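Tabuleiro Rurkness, branco, rectangular: vale a pena?

Comprei o tabuleiro raso da Rurkness em janeiro, convencido pela página da loja, que prometia "ordem imediata em qualquer mesa". Desconfio sempre de promessas destas. É uma peça branca, rectangular, sem divisórias nem pegas, e custa o mesmo que 2 tabuleiros iguais da Heltdale. Fiquei à espera de perceber onde estava a diferença. Continuo à espera.

Para copos e chávenas, serve. O problema são as embalagens altas. Um pacote de leite de pé fica lá dentro como ficaria fora: o rebordo é tão baixo que não ampara nada. Deitado aguenta-se melhor, mas ocupa logo meio tabuleiro e, se já estiver aberto, boa sorte.

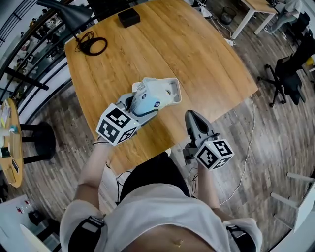 O pacote de leite, de lado, por cima do tabuleiro.

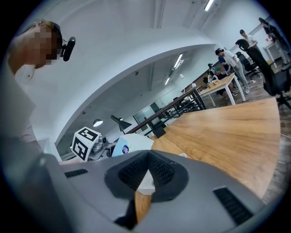 Numa mesa de madeira grande, o branco fica bem, isso concedo. Também se lava depressa. Só que ao fim de 3 semanas o meu já tinha riscos no fundo, e a marca fala em "acabamento resistente" – resistente a quê, não diz. Escrevi a perguntar e mandaram-me um folheto.

Dou-lhe 2 estrelas em 5. Pelo preço, queria pelo menos um rebordo decente.

Emlyn Harries respondeu:
Tenho o mesmo e acho a nota injusta. Os riscos saíram-me com bicarbonato e um pano húmido. Quanto ao leite, concordo, tomba com um toque. Passei a deixá-lo na porta do frigorífico e uso o tabuleiro para o açúcar e as colheres.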